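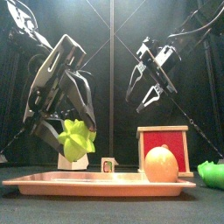
Rolline Shallow Tray, Rectangular
Serving and Sorting Trays | Narkmont Kitchen and Classroom Supply

Color: salmon pink
Material: plastic
Shape: rectangular, shallow, with a slightly raised rim
Sold: singly or in cartons of 8

Overview

The Rolline Shallow Tray is a general-purpose tray for holding fruit, small kitchen items and classroom materials at table level. It is supplied to school kitchens, nurseries, community dining rooms and training centers, and is also available to households through the Narkmont online store.

The rim is kept low so that items can be picked up and set down from any side. It is intended to keep round items from rolling off a level table. It is not intended to contain liquids in quantity, and customers who need a deeper container should refer to the Storalberg range of bins and tubs.

The single color was chosen following requests from teaching kitchens for a background against which yellow and green produce would be easy to see. Star fruit, limes, pears and unripe bananas all stand out well on it. Red and pink produce is less distinct, and customers who work mainly with tomatoes or strawberries may prefer the white tray in the Entili range.

Suggested Uses

Produce handling and display. The tray is suitable for setting out whole fruit before washing, cutting or tasting. Fruit with ridges or pointed lobes, such as star fruit, should be laid on its side in a single layer. Stacking ridged fruit places pressure on the edges, which bruise and turn brown sooner than the rest.

Sorting activities. Early learning centers use the tray for sorting real or model fruit by shape, color or size. One tray per child or pair of children is the usual arrangement. Blocks, counters and other small parts may be kept beside the tray and moved into it as the activity proceeds.

Portioning and service. The tray may be used to carry wrapped items, cups and small dishes over short distances. Hot pans must not be placed directly on the surface.

Notes on Star Fruit

Narkmont receives regular questions about star fruit from kitchens that are introducing it to their menus. The following guidance was prepared by Raelene Tomoana, Produce Training Officer.

Select fruit that is firm and evenly colored. Fruit that is mostly green will be sharp in taste and may be left at room temperature until it turns yellow. Fruit that is yellow with slight browning along the edges of the ribs is ripe and ready for use.

Rinse under cold running water, taking care to clean the grooves between the lobes. Trim a thin strip from the edge of each rib if it has browned, remove both ends, and slice across the fruit to obtain the star shape. Seeds may be removed with the tip of a knife. The skin is eaten and does not need to be peeled.

Star fruit must not be served to persons with kidney disease, for whom it can be dangerous. Kitchens serving older adults or patients should check dietary records before adding it to any menu. It can also affect the way certain medicines work, and persons taking regular medication should ask a doctor or pharmacist before eating it.

Care and Cleaning

Wash the tray by hand before first use, with warm water and a mild dish soap. Rinse and dry with a soft cloth. Particular attention should be given to the inside corner where the base meets the rim, as fruit juice tends to collect there.

Do not use steel wool, scouring powder or bleach. Do not cut on the tray. Knife marks are difficult to clean, and trays with deep scratches should be withdrawn from food use. A tray that is no longer fit for food may be kept for craft or storage purposes if it is clearly marked.

The tray is not suitable for use in an oven or microwave. Store flat, away from direct sunlight and heaters. No more than 50 trays should be placed in one stack.

Ordering

Single trays are dispatched from general stock. Cartons of 8 are packed with paper between the trays, and the paper may be recycled. Institutions ordering 80 trays or more qualify for the contract price and should request a written quotation before placing the order. The product code for all enquiries is RL-42.

Contract enquiries: Jolene Pearce, Institutional Sales
Returns and replacements: Corey McKinnon, Customer Accounts

Delivery to schools is made on weekdays during office hours. Schools that will be closed for part of December are asked to give a preferred delivery period when ordering, as undelivered cartons are returned to the warehouse.

Returns

Unused trays may be returned within 50 days of delivery. Trays that arrive cracked or warped will be replaced without charge. Please keep the carton until the contents have been checked, and include the order number in all correspondence. Trays that have been used with food cannot be accepted for return unless a fault is being reported.

Related Products

Entili White Tray, Rectangular
Storalberg Stacking Bin, with Lid
Rolline Non-Slip Table Mat

Page last reviewed: 2025-07-10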